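November – sim kit review, Vindby living room pack

Second pass on the Vindby pack from Dekker, trial license. Question is still whether we buy it for the Duvham nav + pick tests or keep patching our own rooms. Install went fine this time, 16 min incl. the asset download. Scene id 419 loads clean, 484 still throws a missing material warning, skipped it.

Lighting first. Pendant lamp over the coffee table is a real emitter, glare lands on the glass top. Good for us, our old table was flat gray and the detector got lazy. Garden behind the sliding door comes with the room – didn't check if its got collision geometry.

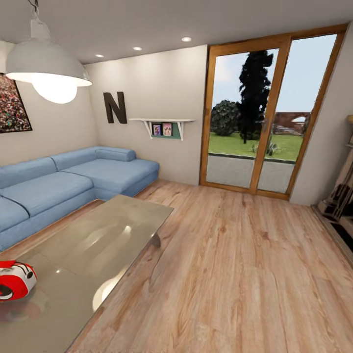 Target object on the table

Used the small red thing that ships with the pack. Asset list calls it item 2, no class label at all, which is annoying. Detector went back and forth between radio and tape measure, can't blame it much. Need our own label file before any scoring.

Reflections are the tricky bit. Depth noise model is off by default, so the tabletop comes back too perfect. Turned it on, reran, holes where I expected them. Keep it on for all runs from here.

Nav side: gap between sofa and table is tight for the Namley base with the default footprint. Planner prefered going round by the hallway. Stairs need a keep-out zone drawn by hand, the pack has none. Ask Dekker if thats coming.

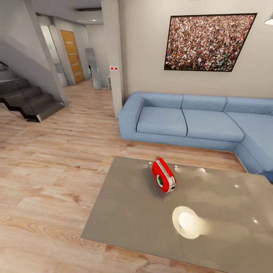

Red target on the coffee table, sofa behind, stairs at far left.

Price is per seat, quote only covers the trial rooms. Want the full list before saying yes.

To do: label file, keep-out for stairs, retry 484 with the newer driver.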